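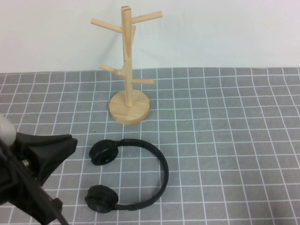

Can a wooden mug tree hold a pair of headphones?
A mug tree can hold most over-ear pairs by the headband, as long as the arm slopes upward and the base is heavy enough not to tip.

Palholm, 5 Mar 2026 -- Irken, the household goods maker, today announced that it will keep selling its wooden mug tree as a mug tree, and will not bring out a separate "headphone edition" at a higher price.

The decision follows a season in which desk accessories filled up the company's trade mail. Irken was offered stands with lights, stands with charging pads and stands with companion apps. The company doubts that a headset needs any of it. A headset needs something to hang from, and a post with dowel arms has been available for a long time.

Irken is just as doubtful about its own sector. "Multi-use" is printed on a lot of boxes, often by people who have not tried the second use. So before adding a line about headphones to the product page, the company asked Hulov, a small workshop that tests household goods, to hang over-ear headsets on the stand and report what happened. Hulov used 19 headsets of different weights and left each one in place overnight.

The results were mixed, and Irken is publishing them that way. The upper arms did the job. The lowest arm did not: it sits so close to the base that an ear cup ends up resting on the desk, and at that point the owner may as well have put the headset down. Hulov also noted that a narrow dowel presses on one spot of a padded band. Whether this matters after a year of daily use is not known, and Irken will make no promise about it.

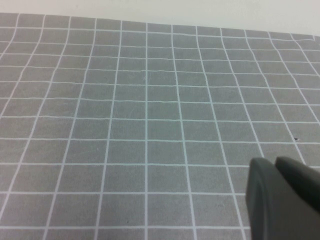 The gridded mat at the test table.

Buyers who want to share one stand between mugs and a headset are advised to think twice. Mugs drip -- even ones that look dry -- and ear pads soak up water. Two stands would solve the problem, but Irken would like it noted that it is not recommending that anyone buy two.

Agyeman, which runs more than 100 home goods counters, will carry the stand from June in its existing plain box. The words "desk organizer" will not appear on it. Care instructions are unchanged: wipe with a damp cloth, dry at once, keep out of the dishwasher.

Hulov's test notes are available to press and retailers on request from the Irken trade desk in Palholm. Review samples are limited to 2 per publication and should be returned.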